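Pendstead Self-Exclusion Program: Frequently Asked Questions

What is self-exclusion?
Self-exclusion is a voluntary agreement under which a person asks to be refused service at all participating gaming venues for a fixed term. Enrollment is free and confidential.

How long does an exclusion last?
Applicants choose a term of 2 years or 11 years. A term may be extended at any time. It may not be shortened.

Which venues take part?
The program covers the card rooms and racebooks licensed in Pendstead, together with the Dredis and Anum online sportsbooks. Lottery retailers are not included.

What happens to money left in an online account?
Balances are returned to the account holder by check or bank transfer. Open wagers stand and are settled in the usual way. Balances above $3,000 require a second form of identification.

Will I still receive promotional offers?
Operators must remove enrolled persons from their mailing lists — paper and electronic — before the end of the next billing cycle. Mail already printed may still arrive.

What if I enter a venue while excluded?
You will be asked to leave, and any winnings will be forfeited. A first breach carries an administrative fee of $200.
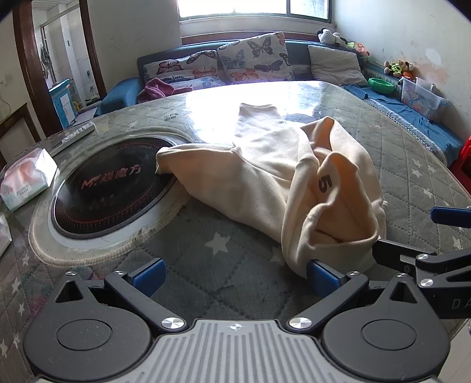 Lanying Meng writes that the fee should be waived for anyone who reports the breach in person, and asks whether the program would consider it. Fee waivers are already available on written request, and a rule making them automatic in such cases is due for review in June.

Can a family member enroll me?
No. Applications must be signed by the person concerned. Relatives may request an information packet or a referral to a counselor.

How do I apply?
Forms are accepted at the program office by appointment or by mail. Bring a government-issued photo ID.

Last updated Friday, November 29, 2019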